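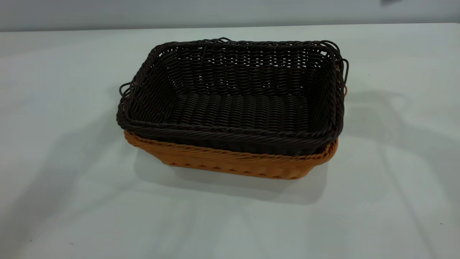 사진 출처: 블로그 주인 직접 촬영

공감 8 · 댓글 5 · 공유 2

바구니를 또 샀다고 하면 집에서 한숨 소리가 날 줄 알았는데, 의외로 조용히 넘어갔어요. 아마 이제는 다들 포기한 모양이에요. 저는 예전부터 그릇보다 바구니 앞에서 더 오래 서 있는 사람이라, 시장에 두부 사러 나갔다가 빵 바구니를 들고 들어온 적도 있거든요. 두부는 당연히 깜빡했고요.

오늘은 그 바구니들 이야기를 좀 해 보려고 해요. 짙은 갈색 하나, 주황빛 도는 황갈색 하나. 둘 다 네모난데 색이 이렇게 다르니 같이 두면 꽤 잘 어울려요. 안 쓸 때는 갈색을 황갈색 안에 쏙 넣어서 겹쳐 둡니다. 황갈색이 조금 더 커서 밑에서 받쳐 주는 모양이 되는데, 저는 이렇게 포개 놓은 모습이 참 좋더라고요. 하얀 식탁 위에 올려 두니 색이 더 진해 보여서 한참 들여다봤어요.

황갈색은 동네 생활용품점 Burari에서 데려왔어요. 입구 쪽 할인 선반에 있었는데, 적립금 500원이 남아 있던 게 생각나서 그걸 보태서 샀지요. 적립금 500원 쓰겠다고 바구니를 사는 게 말이 되나 싶지만, 그날은 그게 무척 알뜰한 일처럼 느껴졌답니다. 갈색은 한참 뒤에 Livon에서 주문했고요. 화면으로 볼 때는 크기가 감이 안 와서 자를 꺼내 놓고 허공에 네모를 그려 가며 고민했어요. 받아서 겹쳐 봤을 때 어찌나 기분이 좋던지요!

갈색 바구니는 라탄 느낌으로 촘촘하게 엮은 거예요. 진짜 등나무 바구니도 두어 번 써 봤는데, 저처럼 물 묻은 손으로 이것저것 만지는 사람한테는 이런 쪽이 마음 편하더라고요. 옆면은 가로로 곱게 엮여 있고 바닥은 굵은 가닥이 나란히 지나가서 손으로 쓸어 보면 오돌토돌해요. 제일 마음에 드는 건 테두리예요. 밧줄처럼 굵게 꼬아서 빙 둘러놓았는데, 자로 잰 듯 반듯하지 않고 군데군데 살짝 울퉁불퉁한 게 오히려 정이 가요. 양쪽 끝에는 동그랗게 말린 손잡이도 달려 있고요. 손가락 두 개쯤 걸어서 서랍에서 꺼낼 때 쓰기 좋아요.

뒤쪽 테두리 위로 가느다란 가닥 하나가 삐죽 올라온 건 저도 알아요. 가위로 톡 자를까 하다가, 잘못 잘랐다가 거기서부터 줄줄 풀릴까 봐 그냥 두고 있어요. 친정엄마는 이런 걸 보면 꼭 이쑤시개를 가져와서 엮인 틈 사이로 밀어 넣으셨는데, 저는 그 손재주를 못 물려받았네요. 혹시 좋은 방법 아시는 분은 댓글로 알려 주세요.

그래서 뭘 담느냐. 사실 이게 자꾸 바뀝니다. 처음에는 황갈색에 양파와 감자를 담았어요. 그런데 양파 껍질이 엮인 틈에 끼기 시작하니까 볼 때마다 신경이 쓰여서, 바닥에 종이를 한 장 깔아 봤더니 훨씬 낫더라고요. 그러다 감자는 종이봉투로 옮기고, 지금은 행주와 작은 수건을 돌돌 말아 세워 두는 용도로 쓰고 있어요. 갈색에는 차 봉지랑 과자, 그리고 갈 곳 없는 것들을 넣어요. 고무줄, 빵 끈, 어디 건지 모르는 뚜껑 같은 것들요. 집집마다 그런 바구니 하나씩은 있지 않나요?

손님이 오는 날에는 속을 다 비워서 간식 바구니로 변신시켜요. 지난 1월에 식구들이 모였을 때는 갈색에 귤을 수북이 담고 황갈색에는 구운 떡이랑 약과를 담아서 냈어요. 밑에 천을 깔아 주면 부스러기 걱정도 덜하고 보기에도 푸근합니다. 귤은 저녁 8시도 되기 전에 동이 났고 약과는 제가 몰래 두 개를 챙겨 놨어요.

청소는 별것 없어요. 뒤집어서 탁탁 턴 다음, 안 쓰는 칫솔로 결을 따라 살살 문질러 줍니다. 결을 거슬러서 문지르면 먼지가 더 깊이 들어가는 것 같아서 저는 꼭 가로 방향으로 해요. 그러고는 젖은 행주로 한 번, 마른 행주로 또 한 번. 창가에 엎어 놓고 차 한 잔 마시고 오면 됩니다. 바로 겹쳐 두면 눅눅한 냄새가 날까 봐 따로따로 말리는 편이에요.

요즘은 Ogola에서 나온 뚜껑 달린 바구니가 자꾸 눈에 들어와요. 뚜껑이 있으면 고무줄이며 빵 끈이며 다 감출 수 있을 텐데 싶어서 장바구니에 넣었다 뺐다 벌써 5일째예요. 그런데 그건 모양이 둥글어서 얘네랑은 겹쳐지지 않을 것 같아요. 선반 폭도 다시 재 봐야 하고요. 일단 이번 달은 참고, 현관 쪽 선반부터 정리해 보려고요. 거기에 갈색을 둘지 황갈색을 둘지 아직도 못 정했어요. 장갑이랑 열쇠를 담을 건데, 어느 색이 나을까요?

댓글 5개 모두 보기 · 공유하기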